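Unit 5. Good practice when an arm works over household furniture

In this unit we speak about safe handling of glass. Before any motion, read the Hirngate lab rules, section 2, and check that the stop button is in reach of your hand. The speed limit over a table or dresser is 500 mm per minute for the first pass.

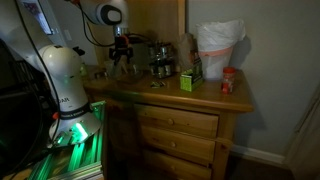 Pitero Robotics Teaching Group, Department of Automation

With the gripper pointing down and its fingers open, the clear vessels under it are difficult to see against brown wood. Teach the height by hand — do not trust the depth reading alone. Small jars in a rack must be entered as one obstacle, with the lids included.

Cables hanging near the wrist need a free loop. Turn the last joint slowly to both limits and watch them.

Write each stop in the log, also the short ones.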